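Bin liner

A bin liner is a bag, now nearly always of thin plastic, placed inside a bin so that the rubbish can be lifted out in one go and the bin itself stays fairly clean. In British use the term covers everything from the small bags put in bedroom and bathroom bins to the large black sacks used for garden and building waste. See also: Pedal bin; Swing bin; Waste-paper basket.
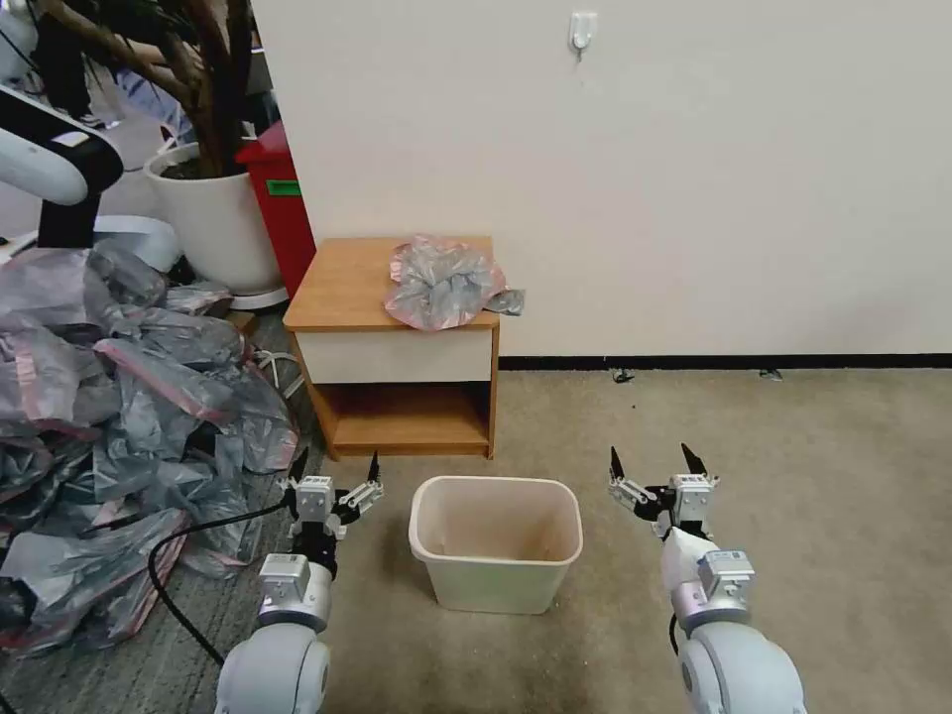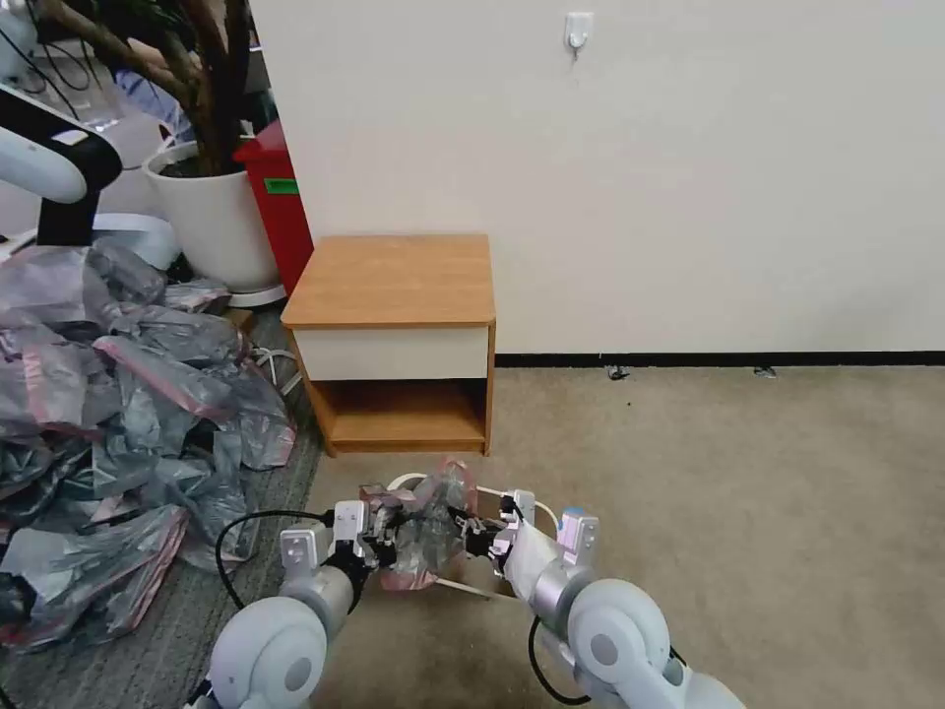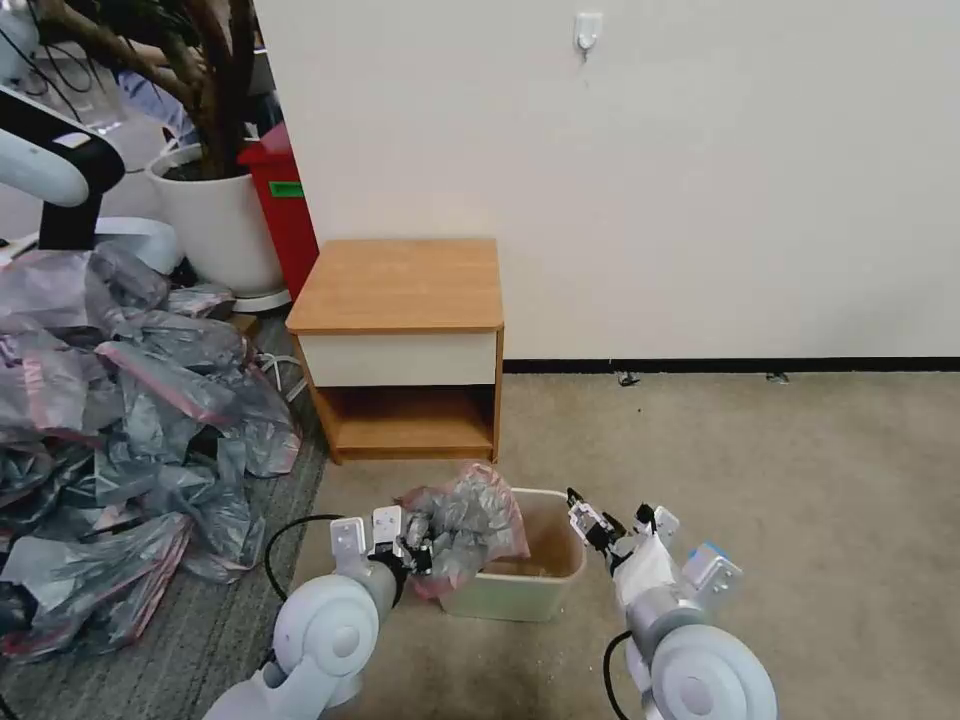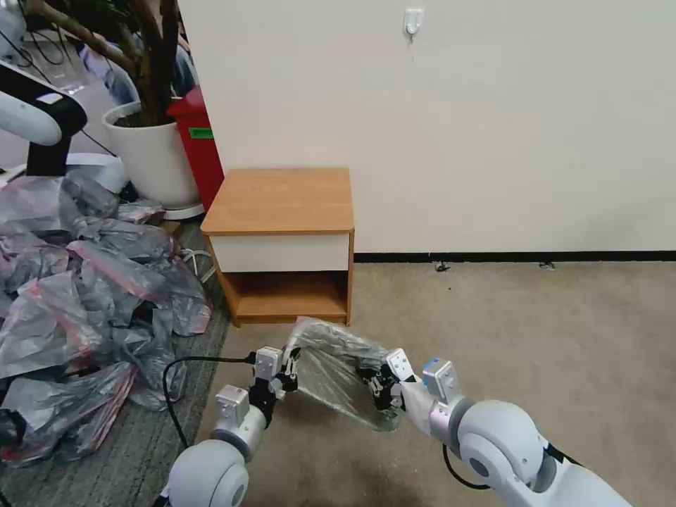
Crumpled translucent plastic bags and a small bedside cabinet on a beige carpet.

Perkstead Household Encyclopaedia, Volume 2, page 173

Names

"Bin bag" and "bin liner" are used loosely for the same thing. Where a difference is made, a liner fits inside a particular bin and a bag or sack may stand on its own. "Refuse sack" is mostly found on packaging and in council leaflets. Older people in some districts still say "dustbin bag" for any size.

Background

Before plastic bags were cheap, household bins were lined with newspaper or not lined at all. Ash from coal fires made up a large part of the contents, and hot ash would have burned through most linings. As fires gave way to central heating, dustbins held more wet food waste and packaging, and a waterproof lining became more useful. Small bins in bedrooms and studies went unlined for longer, as they held mainly paper, and many still do.

Materials

Most liners are made from polythene. High-density polythene is thin, crisp and noisy to handle, and is the usual choice for small bins. Low-density polythene is softer and stretches before it tears, so it is used for heavier sacks. Compostable liners, made from starch blends, are sold for kitchen caddies. They weaken when damp and should be changed every few days.

Thickness may be given in microns or in gauge, 40 microns being a fairly stout sack. Colour has little to do with strength. Clear and translucent liners let the contents be checked, and are asked for where recycling is collected in bags.

Sizes

Liners are sold by capacity or by width and length. Neither is a sure guide to fit. A round bin and a rectangular bin of the same capacity may need different liners, because the distance around the rim decides whether the bag will go over it. To find the smallest usable liner for a rectangular bin, add the length of one long side to that of one short side. The flat width of the bag should be a little more than this. The bag should also be as long as the bin is deep, with half the width of the base and a hand's breadth for turning over the rim.

Small bins with sides that taper towards the floor are the easiest to line, as the bag slides down without catching.

Fitting

The mouth of the bag is opened first, by rubbing the two layers between finger and thumb. Bags that have been stored crumpled should be shaken out. The closed end is lowered into the bin and pushed into the corners of the base, and the mouth is then folded outwards over the rim on all sides. Air trapped between bag and bin will hold the liner up in the middle. It can be let out by lifting one edge of the rim fold while pressing down inside.

A liner that is too wide may be gathered at one corner and knotted, or held with a large rubber band. Wire frames and hoops, on which a bag hangs without any bin, are used mainly outdoors and in workshops.

Reused carrier bags

Carrier bags are widely used as liners in small bins. Their handles can be hooked over the rim and later tied. They often have small holes at the base and do not suit wet waste. Households that keep them for the purpose usually fold them, or stuff them into a larger bag hung on a hook or door. Left loose they take up a surprising amount of room, and a bag lying on carpet is easy to slip on.

Storage

Liners on a roll are best kept near the bin, in a drawer or on a shelf. Some people put several spare liners flat in the bottom of the bin, under the one in use. This saves time but the spares will be soiled if the top liner leaks.

Cleaning the bin

A lined bin still needs washing. Drips and tea stains on the inside of a pale plastic bin come away with warm water and washing-up liquid if they are fresh. Old brown marks may need bicarbonate of soda left on as a paste. The bin should be dry before a new liner goes in, or the bag will stick to the sides.

Safety

Plastic bags can suffocate. They should be kept away from babies and small children, and never left in a cot or pram.

Entry revised 15 Dec 2018.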